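04/06/2023
By the Kedo kitchen team

Kedo pauses dishwasher unloading on all 120 home robots after grip fault

Hi everyone. I look after the kitchen side of things at Kedo, and I asked if I could write this one myself, because the last notice we put out read like it came from a law office and half of you wrote back to ask what it meant.

So, the short version: we've switched off dishwasher unloading on every Kedo unit in the Sakgate trial, all 120 of them. Nobody was hurt. One of our arms let go of a plate it should have kept hold of, the plate broke on a kitchen floor in Murín, and the robot carried on as if it still had something in its hand (it even went through the motions of setting it down!). That second part bothers me a lot more than the plate does.

The longer version. When the gripper closes on a dish, it checks how far the fingers have moved and how hard they're pushing. If the fingers suddenly close further, the arm is supposed to stop dead and wait for a person. In version 2 of the gripper software we made that check less fussy, as it kept stopping for wet glasses and driving people up the wall. We went too far. With a thin plate, the change in finger position was small enough to slip under the new limit, and the arm never got the message.

We went back through 1,000 unloading runs and found the same missed signal in 374 of them. Most of those were tiny slips where the dish stayed put, which explains how we missed it, but I'm not going to pretend that number looks good. It doesn't, and the setting was our call.

We're now redoing the tests at the Zumach kitchen with the old limit back in place, plus a second check that compares the weight on the wrist before and after each lift. Sink, rack, dishwasher, counter, over and over, one dish at a time.
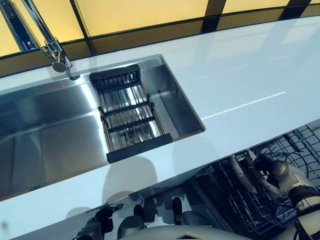 Murín, where the plate broke, told us that the broken plate was easy enough to sweep up, but that watching the arm keep going over the pieces was what made them reach for the stop button, and they'd like it to say something out loud when it loses a dish. Fair point, and we're adding a spoken alert to the same update.

If you have a unit at home, you don't need to do anything. Wiping counters and carrying laundry still work as before. Please don't try to turn unloading back on through the old settings menu, and if your robot offers to empty the dishwasher anyway, hit stop and send us a note through the Kedo app. We plan to have the fix out in August, and unloading stays off until then.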